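January, late, tea going cold next to me

Well, I finally did it. I said yes to the spring musical again, after swearing up and down last May that I was done, finished, retired from the stage for good. One phone call from Ming-te and there I was at the kitchen table with a pencil, writing my name on the audition form like a teenager.

The show is Talletmont, which hardly anyone has heard of and which I have loved since I was eleven. My aunt had the cast album on two cassettes and we wore out the first one, so for years I knew the second act backwards and had only a foggy idea how anybody got there. It's about an innkeeper's family and a bridge and a great deal of weather. The big number, "Carry the Lantern Over," comes right before intermission and I still can't get through it in the car without having to blow my nose at the light by the pharmacy.

Auditions were at the Strickland. I got there way too early (of course) and sat in row F eating crackers out of my coat pocket. They've fixed the seats on the left side but the right side still tips you forward like a wheelbarrow. I counted the house again, the way I do when I'm nervous, and it's still 332, including the one behind the pillar that they really ought to give away free.

I sang sixteen bars of the Widow's song and then they asked me for the rest of it, which I took as a good sign until I forgot the third verse and sang the second one again with more arm movement. Yavuz Öztürkmen was at the piano and just followed me, bless him, without so much as an eyebrow. Then we read the kitchen scene. I got a laugh on the line about the herring! Not a polite laugh either, a proper one from the back.

And then the waiting. Two whole evenings of it. I cleaned the oven. I cleaned under the oven. I looked at my phone 99 times, and when it did ring it was the dentist.

I got the Widow. I'm writing it again because I like how it looks: I got the Widow.
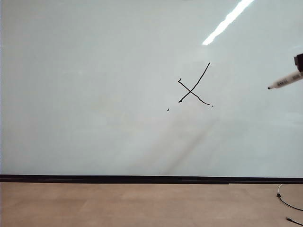
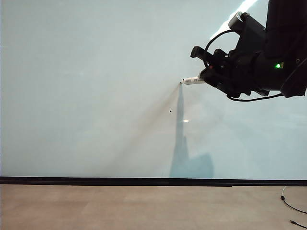
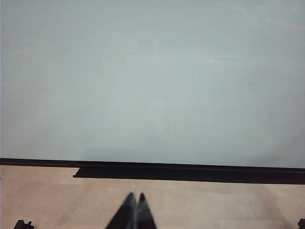

Ming-te Liao thinks the Widow should be the funniest person on stage right up until the bridge goes, and that if I play her sad from her first entrance there'll be nowhere left for me to go in Act Two. I went home a bit huffy about that, to tell the truth, because I'd been practicing sad all week in the shower and I was getting good at it. But I tried it the other way tonight while I did the dishes, all bustle and gossip, and then dropped straight into the lantern song, and oh, it hit me right in the chest. So fine. Funny first.

First read-through was this evening, in the rehearsal room upstairs with the radiator that bangs. There are 12 of us in the main cast and then the chorus, who don't join until next month. The young man playing my son has a gorgeous voice and can't be more than five years younger than me, so somebody had better be generous with the gray hairspray. I'll be powdered like a doughnut by opening night.

The music is harder than I remembered. On the tapes it all slides by so easily, but there's a quartet in Act Two where everyone is singing something different in a different mood and I come in on what feels like the wrong half of the beat. We did it four times. The fourth time we all finished on the same word, and there was actual cheering. Yavuz played the last chord again just for the fun of it.

Costumes are coming on loan from the Nadalard Playhouse, who did the show a few seasons back. I saw their version! I drove through sleet to Pretholm to catch it on tour, and their Widow wore a plum-colored coat with a big collar that I coveted for the entire first act. If that coat is in the box I'm not giving it back. I've already decided which brooch goes with it.

Things to sort out before the next rehearsal: learn the third verse (properly this time), find my character shoes, ask my sister whether she still has the cassettes. I'd love to hear that crackly overture again even if the tape's half gone. Tickets go on sale soon too and I promised I'd sell 100 all by myself, so everyone I have ever met can expect a phone call.

It's past midnight and I've got the quartet going round and round in my head, only my part, on the wrong half of the beat. Bed. Shoes are probably in the blue suitcase.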